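Ticket 595: Dimmed LED lamps flicker and buzz after changeover from halogen
Site: Hatville, ground floor café and upstairs meeting room
Status: Closed
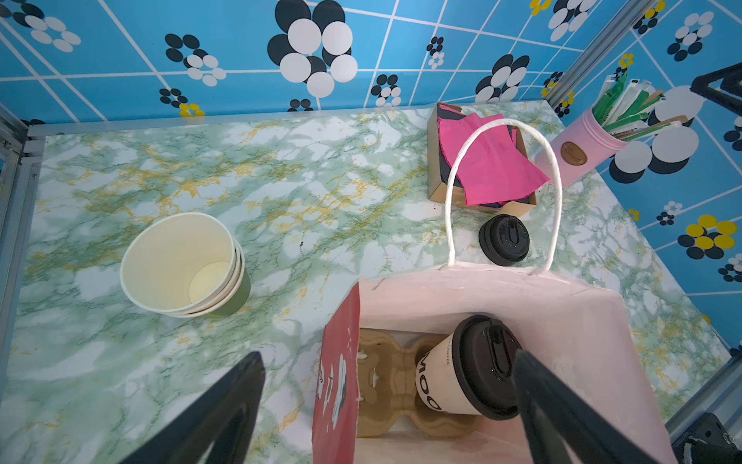

Reported fault

Raised by Seon-mi Ji, site manager, Hatville.

"We had the last of the old halogen lamps over the counter swapped for LED ones in May. On full they are fine. When we turn them down for the evening they start to flicker, and two of them buzz. Upstairs the lamps stay faintly lit when the switch is off. The old ones never did any of this. We were told the new ones were a straight swap. Please can someone look at it before the evening bookings start again."

Equipment on site

Counter circuit: five Norklow LED lamps, marked dimmable, on one rotary dimmer by the kitchen door.
Dimmer: Dekia leading-edge type, minimum load 40 watts, maximum 200 watts. Fitted when the counter was halogen.
Meeting room: four Norklow LED lamps from the same order, on an ordinary switch with a small neon locator light in it.
Wiring: no changes since the halogen lamps came out.

Log

09:10 Ticket picked up by Bit-na Ban. Asked the site for the wording on the lamp boxes and a reading of the label on the dimmer. Asked them not to swap any more lamps for now.

09:45 Site replied. Lamp boxes say dimmable, 6 watts each. Dimmer details as listed above. Five lamps at 6 watts comes to 30 watts, which is under the dimmer's minimum. The old halogens were 35 watts each, 175 in total, so the dimmer was well within its range before the change.

10:05 Explained this to Seon-mi by phone. She asked whether fitting brighter lamps would cure it. Possibly, but they would be too bright for the counter and the dimmer is the wrong type anyway. Norklow's leaflet for this lamp asks for a trailing-edge dimmer.

10:20 Asked the site to put one of the old halogen lamps back in the end fitting as a test, with the power off at the board and the fitting cool. They still had a few in the stock cupboard.

10:50 Site reports that with one halogen and four LEDs the flicker stops down to the lowest third of the dial. One of the two buzzing lamps is now quiet and the other still buzzes a little. Load in this test was 59 watts. Test lamp removed afterwards.

11:15 Moved the buzzing lamp to a fitting upstairs, no dimmer. Silent. Lamp not faulty.

11:30 Meeting room glow. Asked the site to turn the switch off and look at the switch itself. The neon is lit. It lets a very small current through the lamps when the switch is off. A halogen would not show it, but an LED lamp can. Not dangerous, but it does want sorting as the room is used for slide shows with the blinds down.

11:40 Seon-mi asked if they could just go back to halogen for the counter. The wholesaler has told her there are none left of that fitting. She has some 200 old lamps of various kinds in the cupboard from when the building was a hotel, mostly the wrong cap. Advised against relying on these. The running cost was one of the reasons for the change in the first place.

13:20 Job 271 raised for a site visit. Parts: one Jin trailing-edge dimmer, minimum load 5 watts, and one plain switch without neon.

Site visit

Power off and proved dead at both circuits before starting. Old Dekia dimmer taken out and the Jin unit fitted in the same back box. The box is shallow and the cables needed dressing back to get the plate flat. Anyone working on this later should go gently with the left-hand screw, the lug is worn.

Set the minimum level using the small adjuster under the knob. As supplied it was too low and the lamps dropped out before the end of the dial. Turned it up a little at a time until all five stayed lit at the lowest setting.

Upstairs switch changed for the plain one. No glow with the blinds down.

Left running at low level for an hour. No flicker. A faint hum from the dimmer with your ear close to the plate, none from the lamps.

Cause

Old dimmer not suited to the new lamps, and the load was below its minimum. Separately, neon locator switch feeding a small current to the LED lamps upstairs.

Notes for the site

Keep to the same make and model when replacing a counter lamp. Mixing types on one dimmer can bring the flicker back.
The back corridor also has neon switches – if those lamps are changed to LED, expect the same glow and ask for plain switches at the same time.
Old dimmer left with Seon-mi Ji at her request.

Site confirmed both faults cleared after the first evening booking. Ticket closed by Bit-na Ban, 16:40.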